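My warehouse wants packers to work with hand grippers for robot training. What will change for us?

Posted by bañez_packing, 9 March 2023

Hello to everybody. I hope this is the correct section. English is my third language, so please excuse me if some sentence is strange.

I work in the packing area of a small mail-order warehouse. We are 88 people with the seasonal ones. In August the owners signed a contract with a company named Zekimach, and now they start with the first part. The first part is not a robot. It is us, holding a gripper in each hand and moving boxes with them, many times. They say the robot, which they call Zelus, will later learn from these recordings how to take a parcel from two sides and lift it.

I did two days already. You stand at a table, you press the box between the two grippers, you lift, you put it down, and you go back to the beginning position. Then again. The target for one person is 100 good repetitions in a shift. If the box slips, the repetition doesn't count and you do it once more. 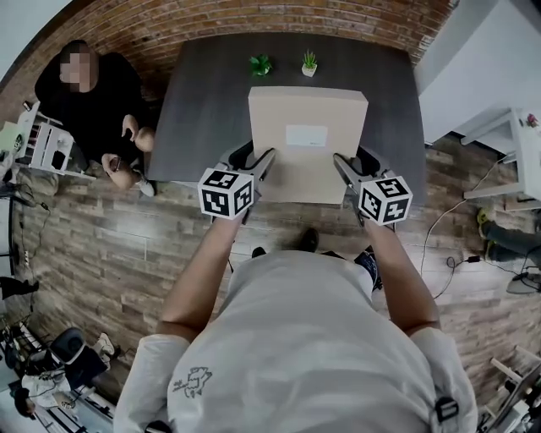
My hands are fine but my shoulders are not, because I have to keep the elbows away from the body and this is not how I carry a box normally. When I pack with my own hands I pull the carton to my belly and I don't think about it. With the grippers I must think all the time where the sides are. A heavy box I cannot hold well.

My questions are these. First, is it normal that we get the same hourly pay for this, when in packing we have a bonus for speed and here there is no bonus? Last month I lost 386 from my salary compared with the month before. Second, when the robot has learned, what happens with the packers? The supervisor says "you will have more interesting tasks," but he doesn't say which tasks. Third, can I refuse, and go back to my line?

Thank you for reading until here.

grondo_line4

I was in almost the same situation, in a different company, so I can tell how it was for me.

About the bonus: speak with them now and do it in writing. In our place the bonus was also forgotten at the beginning. I don't think it was bad intention, the payroll program simply had no code for "recording work," so everybody on it received only the base. Four of us wrote one letter together, with our payslips from three months before, and asked for the average of our bonus for the recording days. It took six weeks and they paid it, also for the past. Keep your own notebook with dates and hours. Our office had wrong hours for two of us, and with the notebook it was corrected in one afternoon.

For the shoulders, ask for a change of table height. We put ours lower by the width of a hand and it was a big difference for me, but a taller colleague didn't like it, so it's better if the table can be adjusted. Also ask to change the work after each hour. We did one hour of recording, then one hour of labels or returns. The quality person even preferred this, she told us that the recordings made by tired people were often thrown away.

About what happens later, I can tell only our case. The robot came to the line for medium cartons. It was slow in the first half year and one person had to stay near it to fix the boxes that arrived crooked. Nobody with a fixed contract was sent home. But when seasonal people left, fewer were called back, and this I find more important than what the supervisor says. The "interesting tasks" were for us: watching the robot, repairing damaged packages, and answering when it stops. Some like it. I find it lonely, to be sincere, because before we were standing six at one bench and we were talking, and now there is a fence between me and the next person.

Ask for these things before the recording is finished. After that they need you less.

pallet_and_tape

Don't worry so much, these machines drop everything. We have one that cost more than my house and it is afraid of shiny tape. You will still be packing when I am retired.

quiet_shift

I agree with most of what grondo_line4 wrote. I want to add something for your third question.

If you can refuse depends on your contract and on your country, so nobody here can say it surely. Look at the line where your job is described. Mine said "packing and related duties," and the manager was of the opinion that recording is related. My union representative was of another opinion. At the end they made a list where people could write their name if they wanted to record, with a small extra payment, and the list was full after a few days. Maybe you can propose this to them before you refuse, it is more friendly and you don't stand alone.

Ask also what is recorded. In our case the camera took the hands and the table, but the voices too, for the first week, and we didn't know it. We had 1,425 clips with people complaining about the canteen. After we asked, they turned off the sound.

And please tell somebody about the shoulders this week, even if the pain is small. If it is not written anywhere, later it is very hard to prove from where it came.

bañez_packing

Thank you to all. I will start the notebook tomorrow and I have asked two colleagues about the letter. One of them lost more than me. I didn't know about the sound, I will ask it on Monday.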